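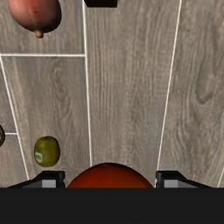 Kiwi and other produce on a plank floor, render

Forum > Store Setup > Discounts and Pricing

Tiered pricing ignores variants?

stetis_owner
27/03/2020
Trying to set up quantity breaks in Hallix and getting nowhere. I sell produce boxes in small, medium and large. The tier is supposed to kick in at 4 boxes. If a customer puts 4 mediums in the cart, fine, price drops. If they put 2 mediums and 2 larges in, full price on everything. The help page says tiers apply "per product," and to me those are the same product. Am I missing a checkbox or is the help page wrong?

crateandbarrow
Help page is wrong, or at least it was written before variants got their own stock codes. Tiers count by stock code now. Go to Pricing > Rules, open the rule, and look for Combine Variants under the quantity field. If you don't see it you're on the old rule type and have to delete it and make a new one.

stetis_owner
Don't see it. So I delete a rule that works half the time and hope the new one works all the time?

crateandbarrow
Pretty much. Write down your numbers first, there's no undo.

mulchmonday
I'd be careful with Combine Variants. It counts them together, sure, but on our store it then took the discount off the cheapest variant's price and applied that same dollar amount to all of them. We had it on for most of October before anyone looked at the order totals. If your tiers are a flat amount off, you may never notice. If they're a percentage, check it.

crateandbarrow
Never seen that and I've got 460 products on it. Are you sure you didn't have a second rule stacked on top?

mulchmonday
Yes, I'm sure. Support told me the same thing, then asked for screenshots, then closed the ticket.

hermans_fan
Why fight with the built-in rules at all, just get the Jokance add-on. It does mixed quantities, customer groups, everything. Set it up once and forget it.

mulchmonday
"Forget it" is what worries me. Jokance changes the price after the cart loads, so the product page shows one number and the cart shows another. I tried the trial and got two emails in the first week asking which price was real.

hermans_fan
There's a setting for that. Display > Sync Product Price.

mulchmonday
Which does nothing if your theme caches the product page. Ours does — most of them do.

hermans_fan
Works on the Hermans theme. Can't speak for the rest.

stetis_owner
I'm not on Hermans and I'm not paying monthly for something the base plan says it includes. Made a new rule on a hidden test product. Combine Variants is there. With 2 mediums and 2 larges the tier does kick in. It's set to 7 percent off and the cart total looks right to me, but the line prices are rounded in a way I can't reproduce on a calculator.

crateandbarrow
It rounds each line, then adds them up. You'll be off by a cent or so now and then.

mulchmonday
Try it with one small and three larges before you turn it on for real. That's the mix where ours went bad. Equal quantities can hide it.

stetis_owner
Okay, one small and three larges. Larges came out a good bit higher than they should. The discount per box is identical on all four lines, and it's the discount for a small.

mulchmonday
There you go.

crateandbarrow
Huh. Is your small set as the default variant? Mine are all priced the same across variants, so I guess I wouldn't have seen it.

stetis_owner
It is the default. I changed the default to large and now the small gets the large's discount. So it isn't the cheapest one, it's whichever one is default.

mulchmonday
Our cheapest was the default too, so that fits. Please put that in a ticket, they might read it if it comes from someone else.

stetis_owner
Sent. Leaving the old rule on for now and putting a note on the product page that mixed sizes don't count.

hermans_fan
Or switch it to a flat amount off.

stetis_owner
A flat amount on a small eats most of my margin. No thanks.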